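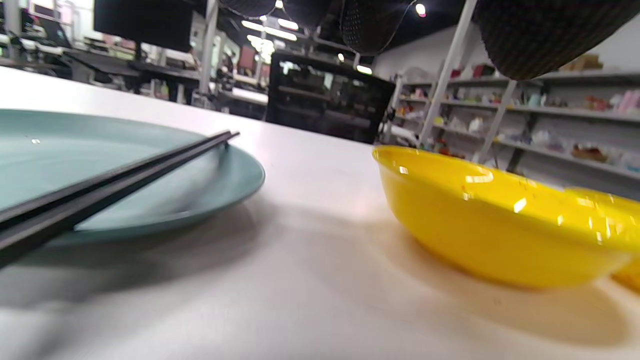 Round plate in teal with a pair of black chopsticks

Print this page | E-mail this page

Lastunon Everyday Dinnerware

Lastunon is the stoneware line we sell most to small restaurants and to people setting up a first kitchen. It comes from Virnberg and has been in our catalog long enough that most of the early shapes can still be matched. The line covers plates, shallow bowls, deep bowls, mugs and one serving platter. Pieces are sold singly, so you can replace one broken bowl without buying a boxed set.

Sizes

The dinner plate measures 272 mm across and fits a standard dishwasher rack. The side plate is smaller and has the same foot, so both will stack in one pile if the larger plates go at the bottom. Deep bowls stack up to 33 cm high on an open shelf. Past that we suggest starting a second stack.

Glaze and finish

All glazed surfaces are lead free. The foot ring is left bare and sanded at the factory. If you feel a rough spot, rub it with fine wet sandpaper before putting the piece on a polished table. Color varies a little from one firing to the next - if you need a close match for a large order, tell us and we will pick from a single batch.

Use and care

Safe for microwave and dishwasher. Oven safe when the piece goes in at room temperature and heats up with the oven. Do not use on a burner or under a broiler. Gray marks left by knives and forks are metal from the cutlery and will come off with a mild cream cleanser. Avoid steel wool.

Ordering

Single pieces ship within 2 working days. Orders for restaurants go out from the Dadgate warehouse and are packed on pallets. Seneviratne flatware and table linens can be added to the same shipment at no extra freight charge, but they are billed on their own line.

The oval platter is out of stock. The next delivery is due in October and we are taking back orders now. You will not be charged until it ships.

Returns and breakage

Unused pieces can be returned in their original wrapping. For breakage in transit, keep the carton and send us a photo of the damage with your order number. We replace chipped pieces as well as broken ones. The guarantee against glaze cracking runs for 2 years from delivery and does not cover drops.

Prices checked 7th August.

Print this page | E-mail this page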